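Nustis HG-2 hand-held gripper: grip, linkage and camera view after 1,000 picks

14 comments | 37 shares

The Nustis HG-2 is a two-finger hand-held gripper with a camera mounted above the wrist. It is sold for recording manipulation demonstrations without an arm. I have used one since May, alongside the older Chan parallel gripper I reviewed last year and a borrowed Astness unit with a servo drive. The tests below cover holding force, finger alignment, camera coverage and wear.

Build

The body is a ridged central housing with a rounded lobe on each side. The fingers ride on four-bar linkages, two arms per side visible from the front on my unit's drawing and doubled in the assembled tool. Pivots are plain brass-colored pins. Nustis does not list a bushing material and did not answer when I asked.

The linkage keeps the fingers parallel through the full stroke. With the jaws closed on a ground steel block, I could not fit a 0.05 mm feeler gauge at either corner of the pads. The Chan fails that check at the tips, where the fingers toe out under load.

Side play at the fingertip was 0.3 mm new. After 1,000 open-close cycles with objects in the jaws it was 0.4 mm. The increase is in the lower pivots. It does not affect grasping, but anyone estimating finger width from a marker on the bracket should recalibrate at intervals.

Pads

The supplied pads are blue rubber, bonded to a thin carrier that screws to the finger bracket. They are soft enough to deform around an edge and firm enough that a flat-sided object stays square to the pad. Pads can be changed in under two minutes with one hex key.

Rubber of this kind picks up lint. On fabric the pads lose noticeable grip within an hour, and wiping with a damp cloth restores it. The Astness pads are harder and stay cleaner, at the cost of slipping on glossy card.

Small boxes

Small printed cartons are the most useful single test I know for a tool in this class. They are light, slick and easy to crush, and a poor grip shows up as rotation about the pad axis. I ran 20 lifts per gripper on a box of 24/6 staples, held by its ends across the long dimension, over a table with a printed mat. A lift counted as good if the box left the surface, was carried across the table and was set down without turning in the jaws.

The HG-2 made 20 good lifts. The Chan dropped none but let the box rotate in 6. The Astness landed between the two, with its failures grouped at low servo current. Trigger travel on the Nustis is long and progressive, so light pressure is easy to hold.
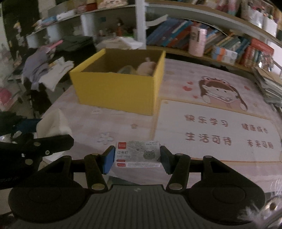

Camera view

The camera looks down over the body at the fingers. Both pads and the grasped object stay in view, and the field is wide enough to take in the table and the shelving behind it. That background is useful for visual tracking, which needs fixed features at a distance. In a room with well-filled shelves I had no tracking loss. Against a bare painted wall I lost it twice in a short session, both times on fast wrist turns.

The price of the wide view is that the gripper itself fills a large share of the lower image. Black arms and black lobes also pull the auto exposure up, and pale objects can wash out. I locked exposure by hand and suggest doing the same. Vernon Gagnon, who processes recordings for the Nilthorpe bench group, masks the body out before training and reports no trouble with the remaining area.

Handling

Weight is acceptable for sessions of half an hour. Past that the wrist tires, mostly from the forward balance – the camera mount puts mass well ahead of the grip. The cable exits at the rear and snags on sleeves. A right-angle connector would fix it.

Comparison

For rigid and semi-rigid household objects the HG-2 is the best of the three. The Astness is still the better choice where repeatable closing force matters, as its servo can be commanded and logged. The Chan is cheaper and tougher, and I would keep it for heavy parts.

Spare pads are sold in pairs. Order two pairs with the tool, as shipping on small parts costs more than the parts.

Share this review | 14 comments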